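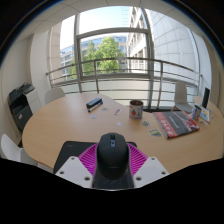
Mereana Katene wrote in to ask whether I really clear a shared table every evening, and whether stickers ever come off bare wood without a fight. Well, yes to both, mostly!

- Lift the **mouse and its pad** first and wipe underneath, where the crumbs like to gather.
- Stand markers in an empty tin can (a strawberry one is cheerful, and I do love a pretty label).
- For stuck paper, lay a warm damp cloth over it for 30 seconds, then roll it up with your thumb, going gently along the grain.
- Cups go to the sink, magazines back to the shelf.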